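Reviews > Robot Software
4 min read

I've had the Masby gripper simulator on my desktop since June, and I like it a lot, so please read the grumbling below as coming from a fan! It cost me 243 dollars for the hobby license, it runs on my old machine without cooking it, and the wrist view is so handy for planning grasps that I stopped using the overview window altogether. (My friend Sumathi Pinto still swears by Stato for this, but Stato wants a better graphics card than I own.)

Now for the fault. I had a simple pick job set up, fingers come down, close, lift, go home, and I left it looping while I made dinner. Out of 980 runs, almost all were fine. Then I opened the log and found 15 where the finger kept going after the contact check should have stopped it. The simulator shrugged and marked every one of them "complete." Complete! If I'd sent that same program to my real arm, I'd be shopping for new fingertips, and I'd rather not think about where my hand might have been.
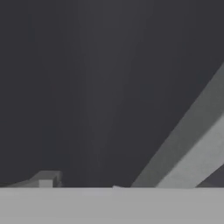 Wrist view in Masby, gripper finger on the right, all in the default gray.

The view doesn't help you much with this, by the way. Finger, floor and parts are all shaded in such similar grays that judging a gap by eye is hopeless, and there's no warning color for contact that I could find in the menus. I ended up reading force numbers line by line with a cup of tea.

I wrote to support and got Elikem Opoku, who was lovely and answered the same evening. The contact check only runs every few steps by default, so a fast approach can slip right past it. Setting the interval to 1 and slowing the last bit of the descent fixed it for me, three long loops with no overruns so far. Great, but why is the risky setting the default one? And why is it on page two of a tab called "Extras"?

Would I buy it again? Yes, at this price, and I'd change that setting before doing anything else. I'm giving it 3 stars out of five, and I'll happily add one when a missed stop shows up as a failure in the log.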